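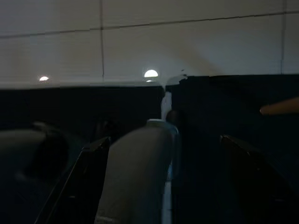 *Alletton Children's Library, Science Corner Club*

# Why are ceilings made of panels?

Look up the next time you are in a school, a store, or a doctor's office. You may see big pale rectangles with thin dark lines between them, like the ones in our picture. The lines are called seams. A seam is the place where two panels meet.

## Why not use one big piece?

A ceiling in one piece would be very hard to carry through a door. Panels are smaller, so workers can lift them and put them up one at a time. If a panel gets a stain or a crack, it can often be changed without touching the rest.

Many panel ceilings hang from a metal grid. The space above the grid can hold wires, water pipes, and air ducts. To reach a pipe, a worker pushes up one panel and slides it to the side. Other panels are fixed in place with screws or glue, and those do not lift out.

## Why are so many of them white?

Pale colors bounce light well. When a lamp shines on a pale surface, much of the light comes back into the room. Dark colors soak up more light. In the picture, the light spreads over the pale panels in a wide, soft curve, while the dark area under them stays hard to see into. The blue bottle near the bottom lets some light through. A thing that does this without being perfectly clear is called translucent.

## Try it at home

You need a flashlight, a sheet of white paper, and a sheet of black paper.

1. Make the room dark.
2. Hold the white paper up and shine the flashlight on it. Look at the wall behind you.
3. Do the same with the black paper.
4. Write down which paper made the room brighter.

Do not shine the flashlight in anyone's eyes.

Bring your notes to the January meeting. We will be testing colored paper next, starting with yellow and dark blue.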